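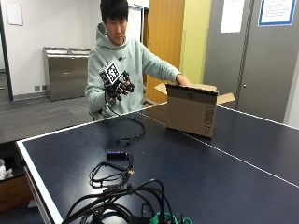 Open box on the blue table, August

Dear diary, my feet hurt in places I had forgotten were part of my feet, and I'm writing this with them up on the other kitchen chair and a mug of tea going cold beside me. The fundraiser walk is over! I keep saying it out loud to the cat, who does not care one bit.

I ought to get it all down tonight while I still have it straight. We started at 6 in the morning, when the mist was still sitting over the low end of Wirivberg and the grass in the park was soaking. I had worried for weeks that no one would come so early just to walk up a hill for other people's rent. Well, they came. 100 walkers had signed up by the time I closed the list last night, and I had to send a neighbor home for more safety pins for the numbers. Strollers, two old hounds, a church choir in matching hats, a whole row of high school girls who sang all the way to the first water stop and then not a note after it.

The money goes to the Odo Fund, as it does every summer. They use it for deposits and first month's rent for families moving out of the shelter on Jodow Street and into a place of their own. I think that's why I stay with this one, year after year, when I've let so many other things slide. I remember so well what it was to have the paycheck and the good references and still not have the deposit. I slept on my sister's couch for most of a winter over a sum that would seem small to me now. So I do have feelings about deposits.

The route was changed this year on account of the road work, and I will admit I grumbled about it all spring. We went out past the old mill, over the footbridge, and up the long way behind the water tower, and it was so much prettier than the old route that I had to go around at the finish taking back everything I'd said. There were blackberries along the fence up there, nearly ripe. Half the choir had purple fingers.

Haslinger Bakery gave us 200 rolls, and I'd like it noted somewhere, even if only in here, that I had asked for half that and been ready to beg. They sent the poppy seed ones too. There were a few left over at the end and I carried them down to Jodow Street in my bike basket, still in their paper bags, and a little boy at the front desk asked me if I had made them all myself. I was tempted to say yes.

Then the counting, which I always dread. We did it twice in the church kitchen with the door shut, coins and checks and the pledge slips with handwriting like spiders, and the first time it came out different from the second, so we did it once more. $3,211! That is better than last year, and last year we had the raffle. I had to go stand by the sink for a minute and pretend to rinse a cup.

What went wrong - there is always something - was the sound system, which squealed right through the thank-yous, and the sign at the mill, which blew around and sent a handful of people off toward the highway until somebody went running after them. Next year I want the signs nailed down, and more shade at the finish, and I want to ask earlier about the folding chairs. I also want to remember to eat breakfast myself.

The tea is stone cold now. Thank-you notes tomorrow, starting with the bakery, and I must return the coffee urn before I get a phone call about it. My left heel has a blister the size of a quarter.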